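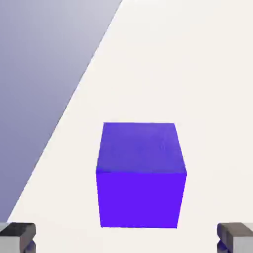
Solar panels at home: small tips for autumn

Wash the glass early in the morning, when the panels are still cool. Use plain water and a soft brush on a long pole. Washing powder leaves a film, so please keep it in the kitchen.

Write down the meter reading on the same date every month. Mine was 2,146 kWh at the end of August, and I keep the numbers on a paper inside the cupboard door.

Run the washing machine around midday, not in the evening. If you have a hot water tank, set its timer for the same hours – but not both machines together if your system is small.

Look at the inverter light once a week. Ours in Vedton was red for 8 days before we noticed it.

Leaves under the panels? Call the installer, do not climb.

Dimas Wattimena, 17 Sep 2024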